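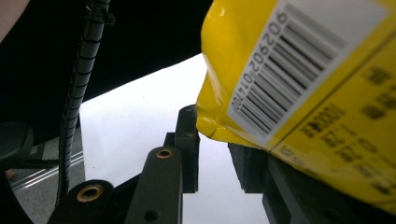
Vasilis répond qu'à 2737 euros la paire de pinces, il préfère attendre le devis de Sosta. Il attend depuis février, je lui laisse ce plaisir.

> Szu-yu Man a écrit :
> Rappel : l'enveloppe Drutthorpe couvre les deux paires,
> pas les consommables. Merci de ne plus me demander.

Je ne demande donc plus, je constate. Les sachets souples et les verres, ça s'achète aussi, et personne n'a ouvert de ligne pour l'épicerie.

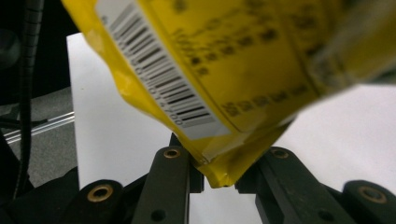 Faut-il prendre la maintenance Vadance ? Seulement la première année, à 347 euros ; ensuite on change les mors nous-mêmes.

Pour les mousses de rechange, je propose un lot de 40. Shemweta ne livre que par 80, évidemment, et facture le port comme si ça venait à dos de mule.
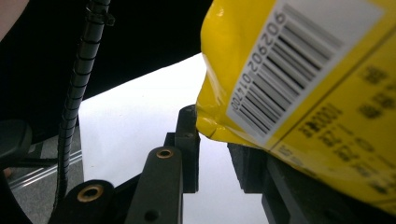
Restent les câbles, que j'avais mis dans « divers » et que la compta m'a renvoyés avec un point d'interrogation. Je les ai rebaptisés « connectique ». Accepté dans l'heure.
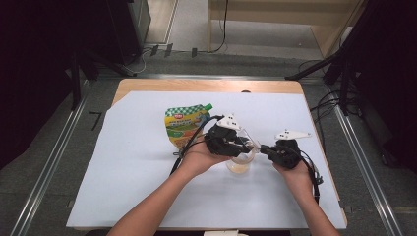 Szu-yu me signale à l'instant que « connectique » est plafonné aussi. Je refais le tableau ce soir, envoyez vos corrections avant 18 h.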